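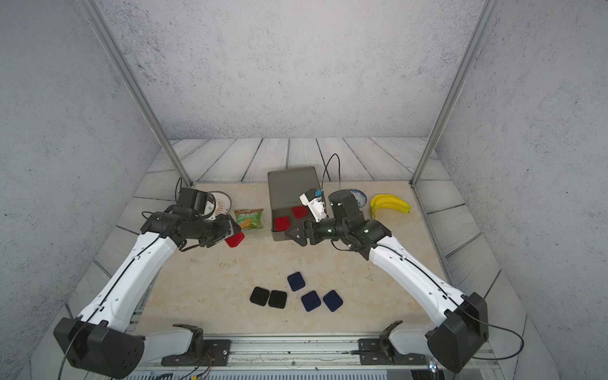 The two-arm bench at the Skombridge shared workshop, mid-sort, with one red square still in the left gripper.

If you've walked past the back corner lately and heard swearing, sorry, that was me. The bench build is finally at the stage where it does something, and I've been hogging it!

For anyone who missed the October issue, the plan is two small arms on one rail that can tidy a tabletop together. We named it Sunska, after a password none of us could remember. The frame went up fast. The wiring did not. I've put in 113 hours by my notebook and I'd guess half of that was chasing one bad connector on the left wrist (it was the crimp, it's always the crimp).

Money, since people keep asking: we've spent $2,242 so far, out of the pot from the Drirnton open day plus what the bench group chipped in. Another $225 went on spare servos and I'm glad we have them. I stripped one the first night by telling the elbow to go somewhere an elbow can't go.

The squares are the practice job. Red, black and navy, all the same size, and the arms have to get them into a box. Red is easy. Black and navy are a real pain under our lights, and I spent a whole evening fiddling with the exposure on the wrist cameras before I gave in and moved the lamp. Plates, snacks and fruit stay on the table while it works, as a kitchen table is never bare and I don't want it getting spoiled.
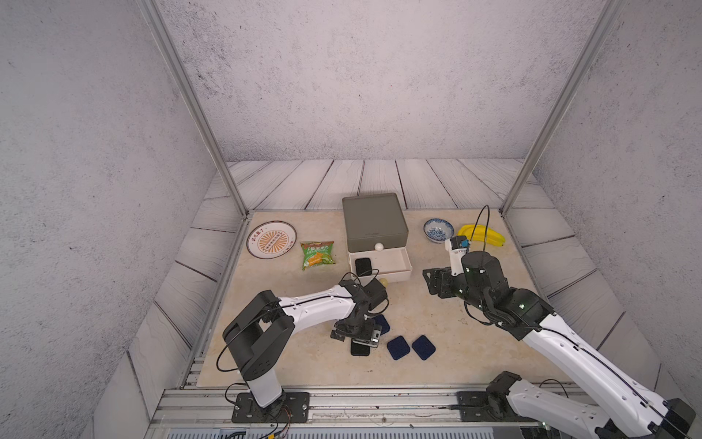
Goodall thinks I'm going about it backwards and should get one arm reliable before letting the second one join in, because two arms sharing a box just means twice as many ways to crash. Fair point, and I did try it that way for a week. But the handoffs are the fun part, and the drawer is going to want both arms anyway, one to pull and one to drop things in.

Next up is 200 runs in a row with the same settings and no nudging from me. If you'd like to sit with a clipboard and tick boxes for an hour, please come find me, I'll bring cookies. Also, whoever borrowed the 2.5 mm hex key from the bench drawer, I need it back before I can take the right base off again.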